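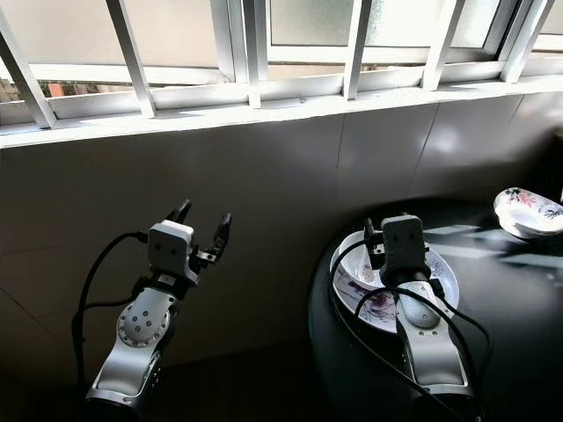 Frosted window, white bars, grey tile below the sill. Round table at right.

tilegrout_29
Posted Tuesday, 7:42 pm

Looking for opinions on the wall under this window before I commit. Ground floor dining corner, window runs the full width, bars inside the room in front of the glass. The tile is large square ceramic, grey, set straight with thin joints. The sill gets strong sun for most of the day and the tile directly under it gets almost none, so the lower part of the wall reads much darker than it is. The floor is dark as well.

Options so far:
1. Leave the tile, change the glass to clear.
2. Leave the glass, paint or replace the tile with something lighter.
3. Leave both and put a lamp over the table.

Budget is 3,000 all in. The table stays where it is.

sashcord
Posted Tuesday, 8:05 pm

Option 3. The contrast is the problem. You have a white rail in full sun directly over a wall in shade, and your eye sets itself for the rail. Any tile looks dark under that. A lighter tile would still look dim at noon.

Dovville
Posted Tuesday, 8:19 pm

Disagree with sashcord. Reflectance matters. A mid grey tile gives back maybe a third of the light you get from an off-white one. The patch of light on the tile just under the sill shows there is bounce arriving from somewhere in the room. With a pale surface it would carry further down the wall.

I would not paint floor-to-sill tile next to a dining table, though. Chair backs hit it. I did mine with Emavico two-part tile enamel and it chipped at chair height inside 2 years. The rest of the wall is fine.

sashcord
Posted Tuesday, 8:31 pm

A third of what? Neither of us has measured anything. Tile color will help a little. It will not help 3,000 worth.

tilegrout_29
Posted Tuesday, 8:50 pm

Light meter app, this afternoon, overcast by then: 29 times more on the sill than at the base of the wall. Phone sensor, so treat it as a ratio and not a good one.

Clear glass would put the people on the sidewalk at the table with us. I listed it for completeness.

quarterround
Posted Tuesday, 9:14 pm

Keep the frosted glass. It spreads the light and you lose less than people assume. Clear glass in that opening gives you six hard bar shadows across the table every sunny day.

Is the pane at the far left open? There is a gap there with something orange-red outside. If the sash doesn't close flush, look at the track before you spend anything on finishes.

tilegrout_29
Posted Tuesday, 9:22 pm

It slides. Closes flush, latch is stiff. Left open for air.

Bars are fixed to the masonry and are staying. Insurance asks for them on this floor.

Ignacio Street Salvage
Posted Tuesday, 9:40 pm

If you go to replacement, check the substrate first. Tap across the wall with the handle of a screwdriver and mark every hollow tile with tape. A few hollow ones is normal on an old install. If it is most of a row, the whole thing comes off and your budget goes to patching the wall.

If it is sound you can tile over it. Scuff, bonding primer, 3/8 notch trowel. You gain thickness, so the new top edge will need a trim strip where it meets the sill.

Dovville
Posted Tuesday, 9:58 pm

Seconding tile over tile if it taps solid. Satin, off-white, same size square. Avoid gloss under that window, you will get glare off it at table height.

sashcord
Posted Tuesday, 10:11 pm

Tabletop is dark too. A light cloth on it costs nothing and sits right in the path of the window light. Try that for a week before buying tile.

For the lamp, 3000K, wide shade, bottom edge 30 inches over the top. The Voltuvine 3-wire pendant is decent, and the cord is long enough to swag from an off-center box. The dimmer they sell with it buzzes. Use a different one.

quarterround
Posted Tuesday, 10:26 pm

30 is low for a round table if people reach across it for dishes. I'd go 34.

sashcord
Posted Tuesday, 10:33 pm

34 puts the bulb in the eyes of anyone seated unless the shade is deep. 30 to 32.

tilegrout_29
Posted Tuesday, 10:47 pm

Tapped the wall. Two hollow, both in the bottom row, left side. Everything else solid.

Plan is cloth first, then pendant at 32, then decide on tile in April. Does anyone know if the bonding primer needs the old grout lines filled, or does it bridge joints that thin?

Ignacio Street Salvage
Posted Tuesday, 11:02 pm

Thinset fills them. Degrease first. Pull the two hollow ones and patch flush before you prime.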